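31 August 2026

Glue shear, second round. Tâm Khổng thinks the Nornix batch is stronger than what we had in May. I'm not convinced. Joint 2 let go at 1307 N, and everyone got excited, but that one was clamped overnight and the others weren't. The supplier sheet promises 1000 N "typical," whatever that means.

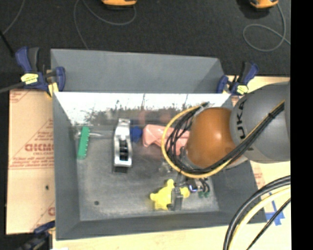
Humidity wasn't logged either. The Ustholm meter reads high, and I don't trust the correction we've been using. Sanded everything with 200 grit again, so at least that part matches May.

Before anyone orders more: repeat with equal clamp time, same offcuts, and write down the room conditions. Tâm wants to skip the old glue as a control. No. Without it we're comparing against memory.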